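Home Days Out Trains & Buses Craft Corner About Contact

Search this site... Go

We use cookies to remember your settings and to see which pages people read. Accept Manage choices

A day of stitches at the Prengate open day

December 14, 2023

I've been sewing since I was small enough to need a cushion on the chair, so when I saw that the surgical skills centre at Prengate was having an open day with a session on stitching, I booked before I'd even looked at how to get there. (Note for next time: look at how to get there.) The train was fine, the number 7 bus was fine, and then there's a long uphill walk past the Rezende furniture place with no pavement on one side and very little on the other. Wear proper shoes. I had my nice boots on and regretted it by the first bend.

The building is one of those low brick ones that could be a dentist's or a tax office. You sign in at a desk, get a sticky label and a paper map, and are pointed at the coffee. I'll say now that the coffee was good and the shortbread was better, and that I had more of it than I'm going to admit to on here.

They'd split us into groups by the colour of the dot on our labels. Mine was yellow, and yellow started in the thread room, hurrah! It's a store room really, shelves floor to ceiling, and they'd laid out a long table with packets opened up for us to handle. I had no idea there was so much choice. Some threads dissolve by themselves after a while and some have to be taken out, some are a single smooth strand and some are braided, and they come dyed in colours you'd be pleased to find in a haberdashery. The dye is there so the person stitching can find the thread again, which made perfect sense to me. I've unpicked enough black hems on black trousers to feel that one in my bones.

I picked up a bit of the single-strand sort and it was springy, like very fine fishing line, and it didn't want to lie flat at all. The braided one behaved much more like the stuff I use at home. I asked whether people have favourites and got a very firm yes, followed by quite a heated chat between the two members of staff at the table. It could have been my quilting group going on about cotton versus polyester.

The needles come with the thread already fixed on the end, so there's no eye and no threading. I would pay good money for that! They're curved as well, all of them that we saw, some a gentle bend and some nearly half a circle. You don't push them through in a straight line the way you would with cloth. You go in with the point straight down and then turn your wrist, and the needle follows its own curve round and up the other side. And you never touch it with your fingers, it's all done with a needle holder in one hand and forceps in the other.

Which brings me to the practice tables. We sat on stools that were slightly too low, and each of us had a pad of rubbery stuff with a cut in it, made by a firm called Lukotton, and a set of tools on a blue paper sheet. I went in feeling smug. The smugness did not last. My first stitch went in beautifully and came out nowhere near where I wanted it, and my second pulled the edges up into a sort of ridge, like a badly set zip. The trick, we were told, is to take the same amount from each side and to go to the same depth, and then to stop pulling before you think you should. The edges only need to touch. I kept tugging, because with a seam you do tug, and I kept getting told off (kindly).

By the end I had 13 stitches in a row and would call the last few respectable. The lady next to me, who told me she had never so much as sewn on a button, had a row like something out of a textbook. I'm happy for her. I am.

Knots next, and these were harder than the stitching. You wrap the thread round the jaws of the holder, grab the short tail, pull it through, and then do it again the other way round so it lies flat. I must have tied a granny knot every single time for the first ten minutes. Then something clicked and off I went, and I've been doing it on the handle of the kitchen drawer ever since I got home, to the annoyance of everyone who wants a spoon.

Lunch was in the Rinel room, soup and rolls, £3 for the soup if you'd not booked it, and there was a decent view over the car park to the hills. I'd have liked somewhere to sit that wasn't next to the door. If you go in winter keep your coat with you!

In the afternoon came the part I'd been a bit nervous about, which was stitching close up, magnified, on soft tissue and with red all over it. I did wonder if I'd have to go and stand in the corridor. But I got so caught up in where the needle was going that I forgot to be squeamish. A curved needle held in a fine pair of metal jaws looks tiny against something that soft and rounded, and everything is slippery and shiny, and there's a long tail of blue-green thread to keep out of your own way. Cloth at least stays where you put it. This bulges and folds, and every shallow crease could pass for the edge you're meant to be joining, so the coloured thread really earns its keep. I found I was holding my breath along with the rest of yellow group, and somebody's stomach rumbled and we all jumped.

I asked how long it takes to get good and was told to come back in April, when they're running a longer evening session for the public with 24 places. I've put my name down already. I'm going to take my own cushion for the stool, and I want another go at those knots with the springy thread,
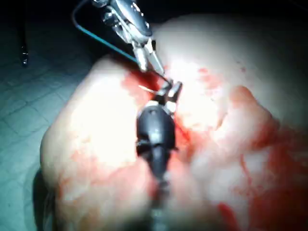 and I'd like to ask if I can buy one of the practice pads as well, so that the kitchen drawer can have its handle back. I'll put the booking details up when they send them round.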